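Jalto 家用美容仪使用手册
第三章 首次使用与日常护理流程

恭喜你翻到这一章!前面的充电和配对都做完了,接下来就是最有意思的部分:让 Jalto 真正上脸。刚开始不用急着把档位调高,先跟着下面的步骤走一遍,熟悉一下探头在皮肤上滑动的感觉,后面会越用越顺手。

3.1 使用前的准备

1. 用温和的洁面产品洗脸,把防晒和底妆卸干净。鼻翼两侧和发际线最容易漏掉,多冲一会儿。
2. 用干净毛巾轻轻按干,不要来回擦。
3. 摘下耳环、项链和眼镜,长发扎起来。
4. 取一枚樱桃大小的 Drirkeck 导入凝胶,涂在脸颊、额头和下巴,厚度以看得到一层亮膜为准。
5. 长按电源键,指示灯变为白色后松开。

注意:凝胶涂得太薄,探头会发涩,仪器可能自动停止输出。补一点凝胶再继续就好,不是故障。

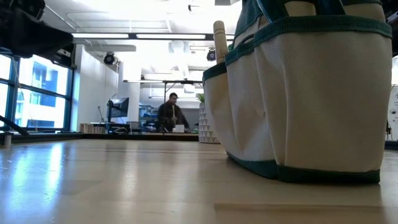 第一次使用前,请先在耳后或前臂内侧做一次小范围测试。用 1 档停留片刻,洗净后观察一天。微微发热、淡淡泛红都属常见反应;若出现刺痛、起疹或红肿,请停止使用并联系 Trutbridge 客服。

3.2 选择档位与模式

Jalto 共有 6 个强度档位和 2 种模式:

导入模式:配合精华或凝胶使用,震动柔和,适合大多数晚上。
提拉模式:有温热感,适合下颌线和苹果肌,每周安排几次就足够。

1. 短按模式键切换,探头边缘的灯圈会随之变色:导入为蓝色,提拉为橙色。
2. 按“+”或“−”调节强度。新手请从 1 档开始,适应一周后再往上加。
3. 探头需要完全贴合皮肤才会输出。如果一直没有感觉,先检查角度,再检查凝胶。

编写这一节时,Nawal Nasr 提醒我们一定要写上这句:档位高不等于效果好!她自己用了很久,至今还是最喜欢 3 档。每个人的皮肤厚薄不同,舒服最重要。

3.3 上脸手法

1. 脸颊:从嘴角向耳前滑动,速度放慢,大概一次呼吸走完一程。
2. 下颌:从下巴中央沿骨骼边缘推到耳垂下方,另一只手可以轻轻扶住皮肤。
3. 额头:从眉毛上方向发际线直推,不要打圈。
4. 颈部:仅限导入模式,由下往上,避开喉结和甲状腺位置。

小心:不要在眼皮、嘴唇、痣和破损的皮肤上使用。佩戴心脏起搏器者、孕期人士,以及近期做过医美项目的朋友,请先咨询医生。

单次使用到时后,仪器会连续震动并自动关机。意犹未尽也请留到明天,皮肤需要休息。
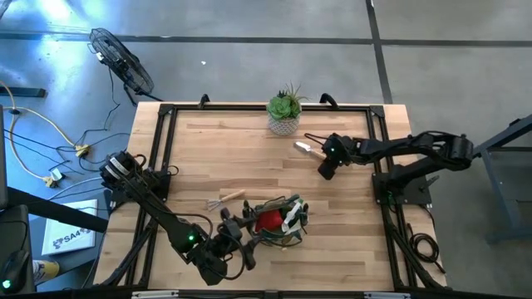
护理结束后,仪器的清洁和收纳同样值得花点心思。先用湿润的软布擦掉探头上残留的凝胶,再用干布擦一遍,金属面和外壳接缝处都要照顾到。机身不可放在水龙头下冲洗,也不要用酒精含量高的湿巾。充电底座请放在平稳、通风的台面上,远离浴缸和洗手池。台面上若像图中那样摆着一小盆多肉,浇水之前记得先把底座挪开,白色小花盆漂亮归漂亮,渗出来的水对充电触点可不友好!

3.4 使用后的护肤顺序

1. 用清水洗净凝胶,按干。
2. 趁皮肤还润,涂上保湿精华。我们很喜欢 Guo 系列的透明质酸精华,清爽不黏,用完仪器再涂,感觉特别舒服。
3. 用面霜收尾。当晚请避开高浓度酸类、维 A 类和磨砂产品。
4. 第二天白天认真防晒。

3.5 常见提示

指示灯红色慢闪:电量不足,请放回底座。
指示灯红色快闪:探头温度偏高,关机冷却后再用。
指示灯白色常亮但没有输出:按 3.2 第 3 步检查贴合情况。
连续震动后关机:单次护理已完成,属正常现象。

探头罩为消耗品,使用满 400 次后 App 会提醒更换,配件编号 1487。更换时先关机,逆时针旋下旧罩,把新罩对准刻线旋紧,听到“咔”的一声即可。

本章由 Normand Chan 修订,修订日期:2022年8月28日。App 的护理记录和提醒设置,请继续阅读第四章。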